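5. Setting up the tool case task on the Jemgate cell

5.1 I home both arms first, then run the wrist cables. Clip each purple cable along the white link and leave a generous loop at the wrist — a tight one tugs on the camera.

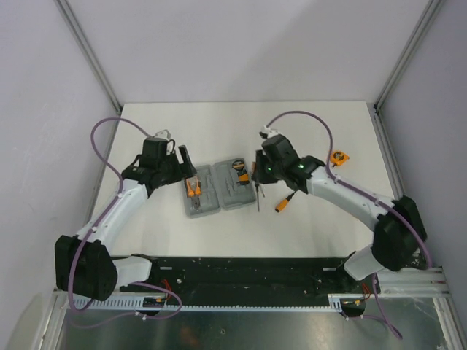

5.2 Now jog each arm through its full reach at low speed. I use 300 in the Workmont panel and never go higher on a first pass!

Caution: keep your hands off the toothed rack while the arms are live.

5.3 Close the gripper slowly on the gray plastic and stop as soon as it holds (my grip setting is 285, but yours may differ).
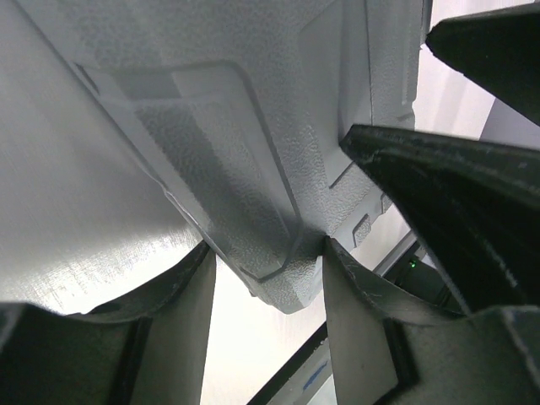

Olesia Kovalchuk would go lower on pebbled plastic and creep up from there, and she adds that scratched fingers are fine until they start to slip.

5.4 Check the finger padding. I swap mine once the frayed edges get in the way of a small handle — the spares are part 1261.
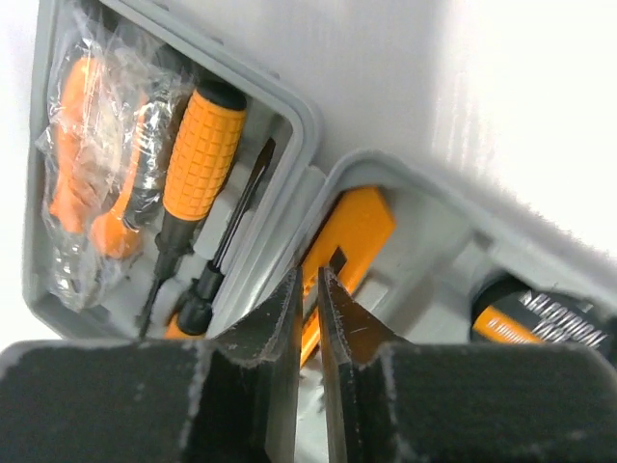
5.5 Save the pose to slot 9 and power down.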